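Stisero hand, five digit — buying and budget notes

Price per hand 3905, before tax. Most labs order 2, left and right are separate part numbers so check before you send the PO. Lead time some 28 days. Wrist camera not included. Rubber tips wear first, put spares in the same order.

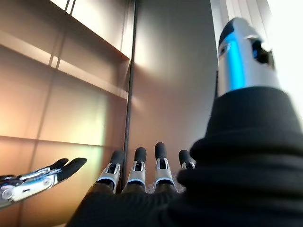
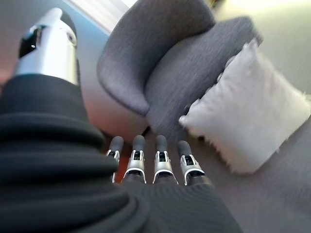 Black cover over the palm, dark fingertips, silver segments.

Drarent Equipment Desk — Purchasing

Covers are sold seperately. Budget for the Porneck mount too if your arm is older. Quotes go thru Vandana Dixit, wiring and power questions to Valdir Caldeira. Orders for July need to be in by 21st May — no exceptions this year.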